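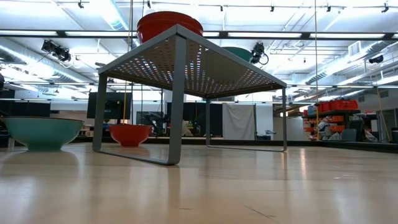 Plotau opened its doors on 6th April, and I went along because I have been asked the same thing by readers since January: can a machine clear up after dinner yet? The short answer from the visit is sometimes, if the dishes are bowls and you are in no hurry.

The hall is an old workshop with ducts and strip lights overhead and shelves of crates at the back. The chore being worked on was picking up bowls, from a table and from the floor. It sounds like nothing. The Narkis team, who have the main part of the hall, gave a short talk on why it keeps two of their groups busy.

A bowl on a table is the easy case. The arm comes in from above, takes the rim and lifts. A bowl on the floor under a table is harder, as the legs get in the way and the top hides part of what the cameras need. The table they use has a top full of small holes, and light coming through it makes dots that the software used to read as objects. They say that is mostly fixed. Shiny floors are still a problem – a reflection can look a lot like a second bowl.

Their figure for the table is 62 clean pickups before a person has to step in. For the floor it is 8. I asked how long one pickup takes and was told seven seconds on a good run, more if it has to try again.

Arkavico had the smaller stand, near the door, with a shop-floor job: moving parts from one bin to another. It was quicker and duller, and the only thing I saw all day that I would call ready to buy. The staff were frank that it works because the bins never move.

Đinh was listed on the program with a laundry folder, but the session was dropped and no new time was posted.

Entry is free and the tour takes more than six stops, so allow a full afternoon. Parking is behind the building. The coffee machine takes coins only.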